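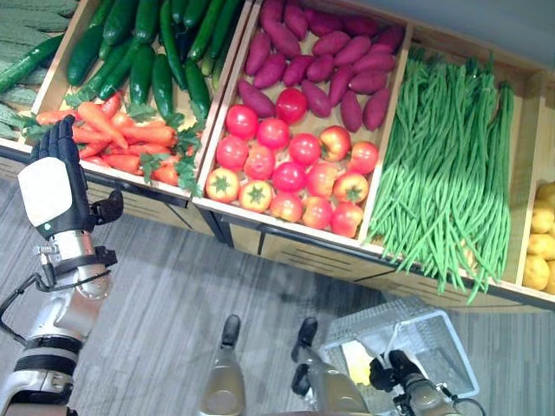 PLESLEY ANTIQUES OPENS A SECOND SHOWROOM FOR RESTORED FURNITURE

05/05/2025

I've been fixing up old furniture for most of my working life, and I finally have room to show it off! Plesley Antiques, the shop I run with my business partner Haiyan Yin, is opening a second showroom on Telano Street, right across from our workshop. The doors open at ten, the coffee will be on, and yes, you can sit in the chairs (most of them, anyway. I'll point out the ones to skip).

We're starting with 110 pieces on the floor. There's a lot of oak this time, plus a run of walnut bedroom furniture that came out of one farmhouse and really ought to stay together if we can find a buyer with a big enough bedroom. My own favorite is a drop-front secretary desk with its original brass pulls and a little hidden drawer behind the pigeonholes. It had been painted green at some point, and getting that paint out of the carving took me until December. It's priced at $1,295, and I'll be a bit sad to see it go.

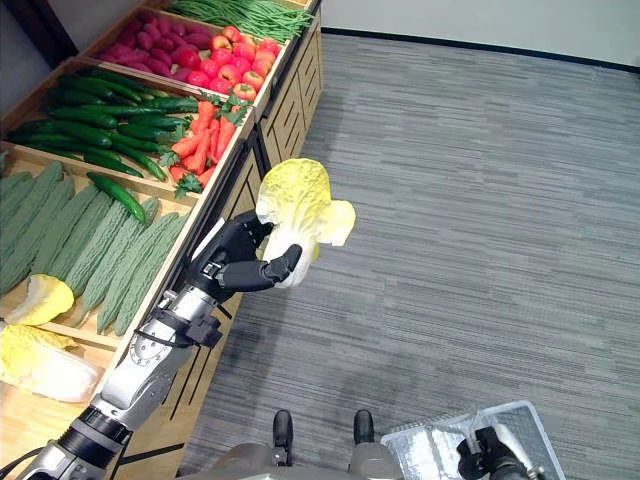
Américo Moreira does our caning and rush seats, and he'll be working at a bench by the front window on opening day. Bring him a photo of your saggy dining chair and he'll give you a price on the spot. Most seats run under $200, though a fancy pattern can go higher.

"People think a broken seat means the chair is finished," Américo told me when I asked him for something to put in this release. "Half the time the frame is better than anything they'd buy new."

Haiyan handles the refinishing, and she's much more patient than I am. She leaves an old finish alone if it can be cleaned and waxed, and every tag in the showroom will tell you what we did to the piece: reglued joints, replaced veneer, new screws, all of it.

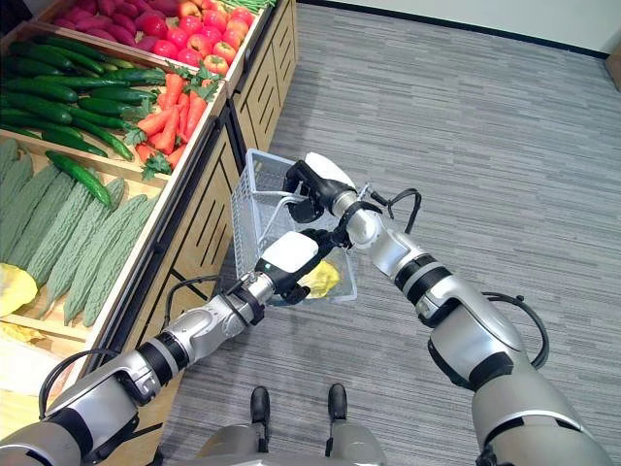 We deliver within 20 miles for free, and farther out we can set you up with a mover we trust. Layaway is fine too. If you have something to sell, please send pictures first, including the back and the inside of a drawer, before you load up the truck.

The original shop stays open with the same hours, mostly for lamps, mirrors and smalls.

Contact: Eskil Forsberg, co-owner, Plesley Antiques. Stop by the workshop or leave a message at the shop and I'll call you back.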